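Limescale or etching on a marble worktop?

Posted in Kitchens and Bathrooms, January 9, 2022

Shaohua Yan
We moved in last May and inherited a marble worktop, which I love, but I've got a dull patch by the sink the size of a saucer and it's driving me mad. I first thought it was limescale because our water is very hard, so I had a go with washing-up liquid and a soft cloth, then a paste of bicarb left on overnight. No change at all. You can only really see it when the light comes in low from the side, and if I run a finger over it there's a very slight roughness. My sister-in-law swears by vinegar for everything but something made me stop before I tried it! Can I fix this myself, or do I need somebody in? The one firm that's rung me back, Plalla, want £176 just for that end of the kitchen, and I'd rather spend it on a new tap.

Plulitz
Put the vinegar back in the cupboard! Lemon juice too, and any bathroom spray that says it shifts limescale. Marble and acid don't get on, and my money's on your patch being an etch mark from exactly that sort of thing (a splash of wine or a cut orange will do it if it sits there long enough). It's the polish that's gone, so scrubbing with soap won't bring it back. 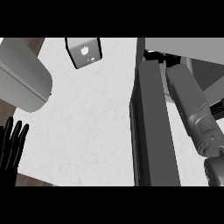 What I did with mine was buy a small tub of marble polishing powder, the sort you use with a damp felt pad. Wipe the area clean, sprinkle a bit on, add a few drops of water and rub in small circles until it turns to a sort of cream. I gave it 4 minutes, rinsed it, had a look with a torch, then did it again. It took three goes before the shine matched, and my arm knew about it the next day. Try it somewhere hidden first, behind the toaster or wherever, in case yours is a honed finish, as you'd end up with a shiny spot in a matt worktop and that's just as annoying. Then seal it. Sealing helps with stains but it won't stop etching, so keep a cloth handy when you're doing lemons.

Mumine
We had ours done by a chap and it was £40 cheaper than your quote, but that was 6 years ago so no idea now. Lovely job though. Ask if sealing is included, ours wasn't.

Bach
Agree with Plulitz on the powder. If you can properly catch a fingernail on the edge of the patch, though, it's too deep for that and I'd pay the money. Don't go at it with sandpaper like I did on our old hearth. Took me a whole weekend to make it worse.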